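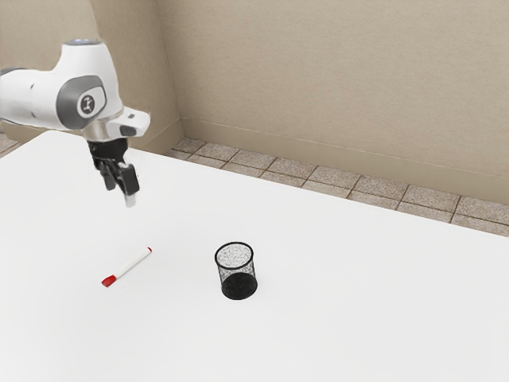

Indine helpdesk replied that the breakfast club register was never meant to hold more than one sitting, and could the school kindly run a single sitting. With 542 pupils on roll and 17 chairs in the Stulholm dining hall that match, we have declined.

Ticket 2622, breakfast club bookings, Stulholm Primary
Status: open again

Fault: any child booked for toast before 8.15 is also booked for toast after 8.15. The kitchen has been making both. Attendance looks marvellous.

Tried so far
1. Logged out and in again, as advised. Twice, for politeness.
2. Deleted the second sitting. Indine put it back overnight and added a third.
3. Took bookings on paper for a morning – no duplicates, one jam stain.
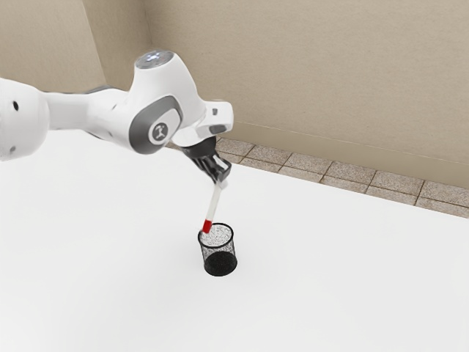 4. Asked Erska, who supply the bread, to ignore the automatic order. They had already sent it.
5. Heiskanen reset the sitting times from their end. The late sitting now starts at 3.15 in the afternoon.

Next: Heiskanen to restore the March settings. Please leave the toaster rota alone until then.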